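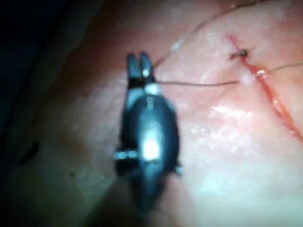 4. Gloss and the names of colours

4.1 What people said

Ask someone the colour of a ripe cherry and the answer comes at once. Ask again while the cherry sits under a bare bulb, with a hard white spot on its shoulder, and most people still say "dark red". We find this wonderful. A good part of the fruit's surface is sending back plain white light, and the speaker throws that part away before opening their mouth.

The Busatura word list was built to catch this habit at work. It holds 80 colour words and short phrases gathered from paint tins, seed packets, knitting patterns and recipe books, most of them in Portuguese and English. The 34 speakers who took part at the Aguiar reading room were free to use it or ignore it, and a pleasing number ignored it. One man called a glazed teapot "the brown of my uncle's shoes on a Sunday", and would not be moved from that.

Objects came in pairs, one dull and one shiny, painted from the same pot where we could manage it. Speakers named the colour of each and then said which of the two they would call darker. The answer was the shiny one, far more often than we had guessed. Cordeiro had expected the opposite on the grounds that highlights add light, and he argued the point well in our August meeting. The speakers did not agree with him. Several said that shine made the rest of the surface look "deeper", and that word turns up again and again in the transcripts, in both languages. 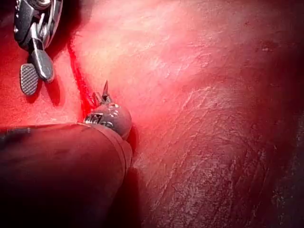

Depth is a slippery word. In English it can mean dark, or strong, or simply rich, and a speaker may slide between these in a single sentence. Ó Ceallaigh went back through the recordings and marked each use by hand. She found that people who said "deep" of a shiny red seldom said it of a shiny yellow, even when the two had been judged equally glossy. Yellow was "bright", "wet-looking" or "like custard". Blue and green fell somewhere between, and purple caused long silences.

Then there is the matter of pink. English treats pink as a colour in its own right, while pale blue is only a sort of blue. We wondered whether gloss would blur the border between pink and red, and it does! A matt card that was firmly pink to nearly everyone drew "light red" and "salmon" once varnished. The change went one way only: varnished reds were hardly ever called pink. Camargo suspects that speakers allow for the shine, taking some white away in their heads, and overdo it slightly. It is a lovely idea and one that the Prorodus cards, with their finer steps between red and white, should be able to test.

Black and grey deserve a word too. Many speakers used "black" for any dark thing with a strong highlight on it and kept "grey" for the same paint when it was flat. Trindade noticed that shop labels do something similar -- a pan sold as black in a gloss finish may be sold as charcoal or slate in a matt one. We have not followed this up, but somebody should.

4.2 Where the background comes in

A colour is seldom named alone. Speakers given a dark object on a pink or red cloth often reached for a bluish name, such as "ink" or "crow", where the same object on white paper was merely "dark grey". Magalhães has a large collection of such names from the Wikitz letters, nearly all written by tailors, who had every reason to care. Figure 3 shows dark grey and bluish-black surfaces together with the tissue visible in the gap between two raised prongs.

Figure 3. Bluish-black housing with a small highlight on its upper curve; tissue visible between the open jaws. 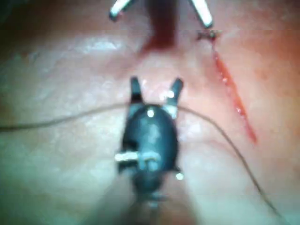
4.3 Limits of the naming task

All our speakers were adults, and most had lived in the same town for years. Children might well name shine first and colour second. We also kept the lamp fixed, so no speaker could watch a highlight slide across a surface as it turned. At home people do this without thinking: they pick the thing up and tilt it by the window. In a later round we let three speakers handle the teapots, and their answers became longer and a good deal more confident. "Brown" became "brown with green under it". The full wording of these answers is given in the appendix, with the original Portuguese beside each English version.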